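Home | Kitchen | Workshop | Tidying | Ask Joststead

Sorting out the odds-and-ends bin
3 min read

We all have one, don't we? Ours lives under the bench, and it swallows every small thing that comes into the workshop without a proper home to go to. I used to dread it, but I've come round to giving it a good going-over every November, with the radio on and a pot of tea to hand, and I really do rather look forward to it now!

Start with a big, open bin

Choose something wide and fairly plain, so that you can see what you've got. Grey is lovely for this, as a bright red or blue bit shows up against it straight away (the tiny metal pieces are harder, so bring a lamp over). Spread everything across the floor of the bin with a little space between, and lift things out one at a time. Anything in crinkly clear plastic wants turning over and tilting away from the light, or you'll see nothing but glare.
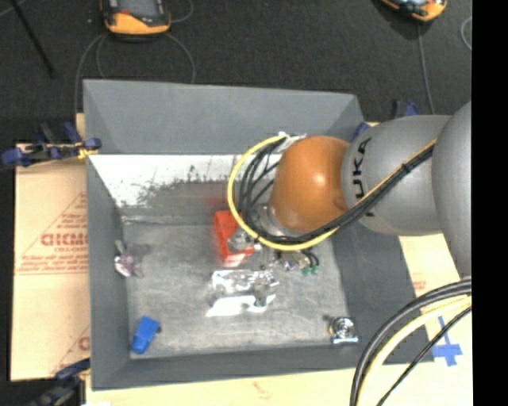

Mind the little wires

Small parts with wires on them are the ones that come to grief, so take those out early and give each its own envelope or an old jam jar. Don't pull if they've caught on something, just ease them round. I write on the lid what the part came from, even if it's only "hall lamp, I think".

Be a bit firm with yourself

If a thing has sat there for 10 years and you still can't name it, let it go. Small electrical bits can go to the recycling point on your next trip into town.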